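datasets / tabletop / Plonik block sorting / README

Last updated: December

Plonik block sorting, data card

Summary

Plonik is a set of recordings of one tidying task: small coloured blocks are picked up from a flat surface and put away by colour in three open bins. There are 94 recordings in this release. Task layout and labelling rules are by Graça Cordeiro; the label files were checked by Mervyn Kershaw. Earlier releases used the name Wattimena in file prefixes. The prefix has been dropped, but the label format has not changed.

Bins and colours

The bins stand side by side in a row near the middle of the surface. Bin colour and block colour do not match, and this is deliberate. Seen from the front rail, left to right:

black bin: yellow blocks
yellow bin: blue blocks
green bin: orange blocks

Labels refer to blocks by their own colour and to bins by position (L, M, R). Do not use "yellow" alone as a key. It is ambiguous between the contents of L and the body of M, and the old Wattimena parser got this wrong.

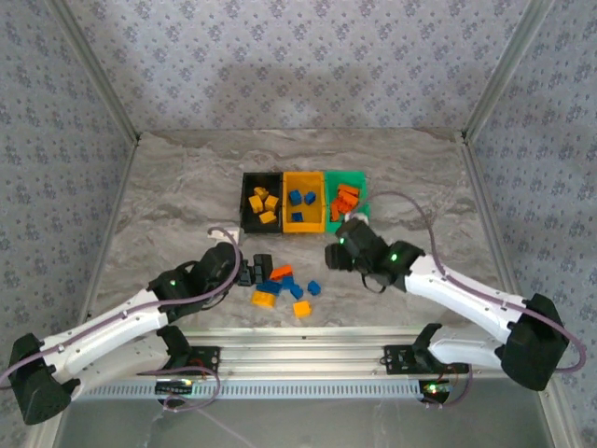
A block that is not in a bin is given the state "out". A block leaning on another block inside a bin is "in", whatever its angle. A block resting on a rim is "out" until it drops. Blocks of one colour are interchangeable and carry no individual identity between recordings.

The black block has no bin assigned. It is labelled "other" and is ignored when a recording is marked complete.

Surface and surroundings

The working surface has a grey marble pattern. The walls of the enclosure carry a pale floral paper. Neither was changed between recordings. Anyone segmenting by colour should test blue thresholds against the wallpaper first, as the print has some purple-blue in it.

Views

Two kinds of view are supplied: fixed and wrist. Fixed views cover all three bins and are the reference for the state labels. Wrist views are close and may be badly smeared during fast moves. Smeared stills are kept in the release and flagged "blur" in the label file. 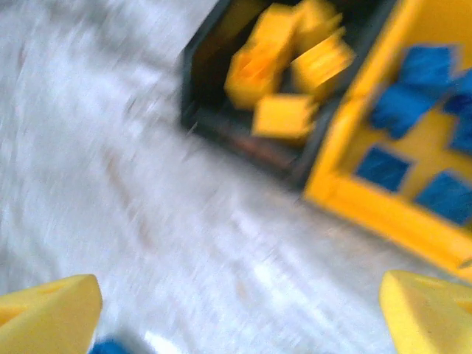
Block totals per bin should be taken from the fixed view. Where a pile hides blocks at the bottom, the annotator records the visible number and sets "occluded" to true. Orange and yellow can drift towards each other under strong light. In doubtful cases the bin position decides, provided the block was tracked on the way in.

Label file

The label file has 3,911 rows, one per change of state. Fields:

rec: recording number
t: time from start, in seconds
colour: yellow, blue, orange, other
state: in, out, held
bin: L, M, R or empty
blur: true or false
occluded: true or false

Of these rows, 925 are marked occluded. Most come from bin L, where the blocks tend to heap. Rows with state "held" always have an empty bin field, including when the block is directly over a bin.

Completion

A recording is complete when no yellow, blue or orange block is out or held. Recordings that stop short are included and marked "partial". They should not be scored as failures; the stop time was fixed in advance.

Splits

Recordings 1 to 30 are the test split. The rest are for training. The split is by recording number only and is not balanced for colour.

Known problems

- Rows written by the Indum export tool round t to one decimal place. Rows from Werier keep three.
- In partial recordings, the last row can be "out" for a block that is close to a bin or a gripper. Leave it as it is. 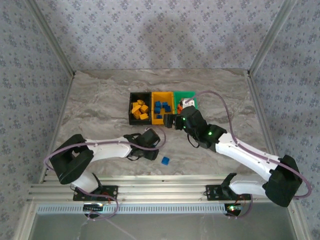

- Older label files spell the colour field "color". The reader accepts both.
- Bin M was entered as C (centre) in some early label files. Map C to M before merging.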